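Tuning the grasp height offset in Drovlow

Last time we got the Fesell planner talking to the arm. Now for the bit I put off until Dec 30, 2022, when I'd run out of excuses: telling it how far down a block to grab.

Open grasp.yaml and find z_offset. It's measured in millimetres from the top face of the detected block, positive being down. Mine shipped at 20, way too deep for little cubes, so I changed it to 15 and left the approach speed alone. Save, restart the planner node (it won't reload on its own – I lost an arvo to that) and send it the blue cube as a target.
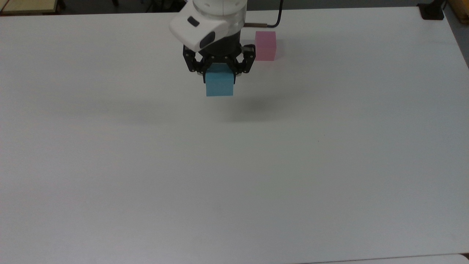

Marwan Najjar: does z_offset get applied before or after the hand-eye transform? Mine drifts sideways whenever I change it.

After, mate. If yours goes sideways, your offset's probably being applied in the camera frame, so check that grasp_frame says base and not camera.

Next, the two waypoints. Drovlow makes a pre-grasp pose straight above the target and a grasp pose at the offset, and I like to step through them one at a time with the planner paused. Set lift_height to 190 and keep the pink cube in the collision list, otherwise the planner will happily treat that space as free. If you get error 324, the pose is out of reach – bring the target closer to the base and replan.

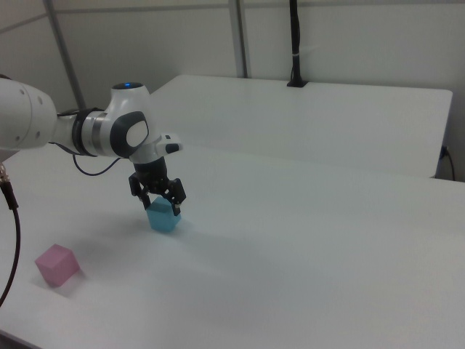
Fingers either side of the blue cube, pink one off to the side.

Once you're happy, commit the yaml with your calibration file so the two stay together.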